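From: Magnus Aitken
To: Stamcombe building list
Date: January 18, 2019
Subject: Re: Mezzanine rail, cleaning method

Arthur wrote:
> Is the rail on the upper floor to be wiped dry or with
> product? The Drustgate sheet says 2 ml per liter, the old
> Fotness sheet says 3. Also, which cloth?

Use the Drustgate figure. The Fotness sheet was written for bare steel and should be withdrawn. For the cloth, microfiber, folded so that a clean face can be turned out partway along.
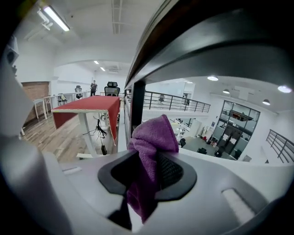

The wood strip gets a dry pass only. Product collects where it meets the black bar and leaves a gray line. The metal below can take a damp cloth — wrung out, no spray, as there are desks with cabling on the upper floor.

On the curved section, work from the high end down and keep the cloth wrapped over the top of the handrail. 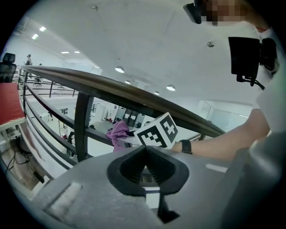

Balusters come after the handrail, then the horizontal rails. I allow 27 minutes for the full run. Item 58 on the March schedule still lists the rail under "floors" — please move it.

Magnus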